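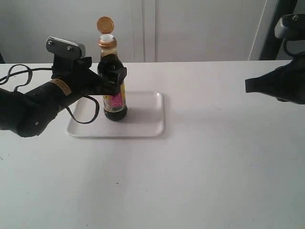 Can a machine put the groceries away yet?

14/02/2020

I have been promised a robot butler since I was six. I was also promised a jetpack, but I get dizzy on stepladders, so I let that one go. The butler I still want. I want it every evening at the moment when dinner is over and the kitchen looks like somebody lost a bet in it.

So every winter I do a little check-in on how the butler is coming along. Last December I wrote that the state of the art was a dishwasher, and that you had to load it yourself. Several of you wrote in to say I was being unfair to the robot vacuum. I own a robot vacuum. It is a Tullen, it cost more than my first car's transmission, and it spends most of its life under the sofa calling for help. I stand by what I wrote.

This year I had better material, thanks to my friend Csenge Kun, who works on robot arms and has the patience to explain them to a person who still prints out recipes. She let me ask rude questions for most of an afternoon and only looked at her phone twice.

My first rude question was why bottles. If you have arms, why not go straight to folding laundry? Csenge said a bottle is plenty. Take an open one with a flip-top cap and a spout, the kind that holds some dark sauce or other. It's tall and skinny. It's glass, so you can't squeeze it like you mean it, and it's smooth, so you can't be shy either. The liquid moves when the bottle moves. Dark glass and dark contents also make it hard for a camera to tell how much is left in there. I pointed out that I can't tell either, and I find out by ruining the rice.

Then there is the grabbing itself. A gripper with two fingers closes around the neck of the bottle, and it has to close in the right spot. Too high and you're fighting with the cap. Too low and you're holding the fat part, which may be wider than your fingers open. I had never thought about where I hold a bottle. I went home and thought about it so hard that I dropped one. (Vinegar. The kitchen smelled like a pickle for two days.)

The tray was the part that won me over. Put a shallow tray on a big bare table and the bottle has a home, with a rim you can see and an edge you can bump into. Aranka Antal, who used to run the night shift at the Skondale packing plant and has opinions, told me the same thing about people. Give a new hire a table and they'll set things down anywhere. Give them a tray and they become a professional.

Aranka is my shop-floor correspondent, and her view is that machines have been doing chores for years as long as the chore never changes. The line at Skondale could cap 4,000 jars in a shift without a break or a complaint. But if a jar came in sideways, a human being had to walk over and turn it around. Her whole job, as she tells it, was sideways jars.

My kitchen is all sideways jars. I did an inventory for this post, which took an evening I won't get back, and found 169 bottles, jars and packets, including three open mustards. No two shelves are alike. There is a bottle of something from Szabolcs Sárközi's wedding that I'm afraid to open and afraid to throw out. What is a robot supposed to do with that? What am I?

I asked Csenge for a date. People who build robots hate this question. She said picking up a bottle and putting it down somewhere else on a clean table is a reasonable thing to ask of a pair of arms. Doing it in my kitchen, with my lighting, my cat and my mustards, is a different request. She'd also want the cap closed afterward, which is more than my household currently manages.

My own ruling for this year: the butler has hands. It doesn't have a clue where the soy sauce goes, but I've been married a long time and I can work with that. Call me when it can find the lid to the big container.

Next week, the bread machine again. Krisztina Takács has sent me a new recipe and says the last loaf was my fault.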